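Gripper bench notebook, August
Budget round, continued from the page with the coffee ring on it

Spent the morning on the shopping list and I'm in a good mood about it, which never happens with shopping lists. The cap is 3000 for the whole half year, everything in: hand-held grippers, spare fingers, cable, boards, tape, the lot. I had been treating that as a disaster. After going through the drawers and the old orders I think we can do a proper second table with it, if we're careful about the fingers.

Fingers first, as they eat the money. The dark green blocks are what we should standardise on. Chunky, matt, two holes along the top face, and a step running down the length that gives you something to line up against when fitting. I love these! Both sides match, so one spare part covers left and right and we stop keeping two half-empty bags.
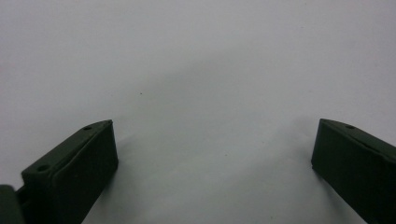
Photo: Fladulard workshop, own picture. Free to reuse inside the group.

Prices as they stand. Tarkero want 189 for a set of fingers with the screws. Barta will do the block without holes for less, and then we drill them ourselves, and I know exactly how that goes (see the entry about the bent jig, and the one after it). I'd pay Tarkero. Two sets now, then see how the wear looks before ordering more. Need to ask if they'll hold the price until the second order. Also ask about a softer grade. The catalogue has one listed but with no hardness given, so I can't compare it with anything.

Plain background for the fit checks is worth keeping too, it costs us nothing and shows up a crooked tip straight away. Fingers wide open, look at the two front faces, done. Add to the setup sheet.

Next, the table. I went back and forth on whether to buy a proper bench with an aluminium top. Rokier make a lovely one, adjustable legs, slots all the way round, and I had the page open far too long. But it would take nearly half the money and we don't need it for hand-held work. The light wood table with the big white board on top does the job. The board lifts off, you can swap it for a clean one, and the edge of the table still shows all round so you can see if the board has crept. Second table should be the same again. Same height as well, please, whoever orders it, or we'll be relearning every reach. 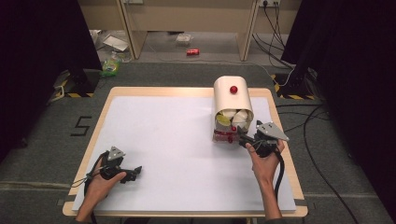 Last changed: August, 16.40

Things to price for table two, going by how we work at table one:

Cable. We're using both hands on most tasks, one gripper each, so each place needs two leads and I want them longer. At the moment the slack loops down past the wrist on one side and curls along the forearm on the other. Fine while you stand still, a nuisance when you lean across to something at the far corner. Look at a lighter, more flexible lead and some sort of clip at the elbow. Velcro straps would do for a trial, we have a roll somewhere.

Floor. Cable covers for the carpet, the flat rubber kind. I left these off the last list and regretted it. Measure from the wall socket to the stands and round the side of the table before ordering, and add a bit for the corner.

Stands. Hazard tape on the feet stays, and buy another roll of yellow and black for the new ones. More black tape for the floor numbers too.

Curtains. Black, same as now. Get a quote for ready-made against cloth by the metre. I suspect cloth wins by a mile but the hems are a pain.

Objects. I'd like a small pot of money set aside for odd shapes. The cream hood with the little red balls is a great thing to work on, curved on top and stuffed with crumpled white material, and you get small round things and soft things on one board. More like that! Charity shop and the craft aisle, nothing from a catalogue. Keep receipts in the blue folder.

Not buying this time: second compressor, the label printer, new chairs. The chairs can wait until the next round and I've written that on the whiteboard so I don't get asked again.

Still open: delivery times from Tarkero, cable lengths, whether Barta's blocks would do as dummies for practice fitting. Will ring round after lunch and put the numbers in under this.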